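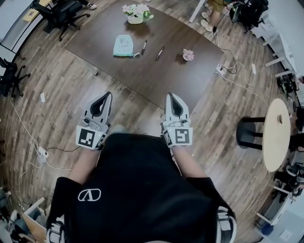 Brown table with the flower pot, the mitt and the two markers

Ticket opened Aug 12, 2020 by Darlene Gosselin

Hi again! So the dark brown table still rocks whenever I lean on it – I swapped the felt pads on all four legs and it's a bit better, but my pens still roll. Could it be the floorboards? I'd move it, but the cables and power strips are on the floor both sides. Do you sell a thicker pad, maybe 5 mm?

Status: waiting on Stakico parts desk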